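Print
E-mail

OK, a thread on why I think everybody should drink more tap water, and why I spent a whole June getting my street to taste it with me. Long one, get comfortable!

It started when I moved from Trernham to Deltdale and my first glass tasted like... pennies? Not bad. Just different. I'd never thought of water as having a taste at all, and now I can't stop.

So I set up a blind tasting. Same temperature, same cups, no labels. Water from 5 places: my kitchen, Ritva Karppinen's well, the Trarkau spring, the old Harju pump, and my old apartment in Trernham (thank you to whoever lives there now for filling a bottle for a stranger). 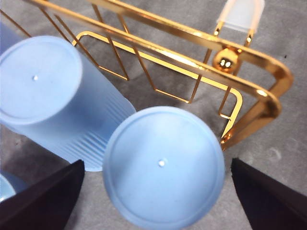

Gold wire rack on gray carpet.

Big tip if you try it: let the water come up to room temperature. Cold hides SO much. I did my first round straight from the fridge and everything tasted like "cold," which was no use to me at all.

Second tip, plain crackers between sips. Salted ones wreck your tongue and suddenly every sample is sweet.

The well water was the surprise. Chalky at first, then almost creamy (I know, I know, creamy water), and it makes the best black tea I've ever had. Terrible for the kettle though. I'm descaling mine every week now. 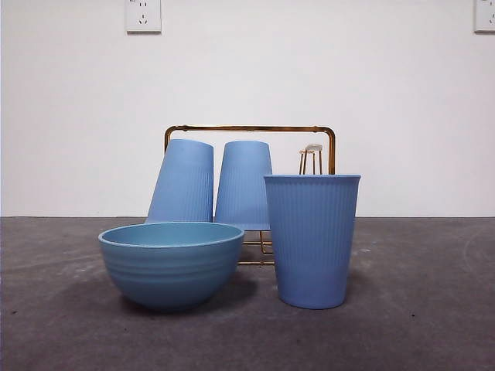
Kwadwo Eshun: You can't leave it there, who won? And did you try the Harju water after letting it stand overnight? Ours smells like a swimming pool until morning and then it's lovely.

Kwadwo, YES, standing overnight helps a lot! Open pitcher, top shelf of the fridge, take it out an hour before you taste. The pool smell was gone by breakfast.

And the winner was Trarkau, by a mile. Soft, a tiny bit sweet at the end. Paavo Aaltonen picked it out three times in a row and has been unbearable ever since. 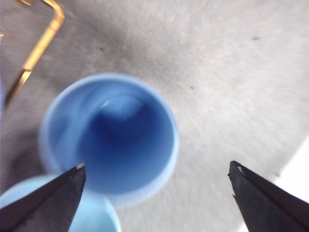 Light blue cup, seen from above.

My own kitchen tap came in third, which I'm weirdly proud of. Next round is coffee made with all of them, same beans, same grind. If you've got a well or a spring nearby, tell me what it tastes like!

Print
E-mail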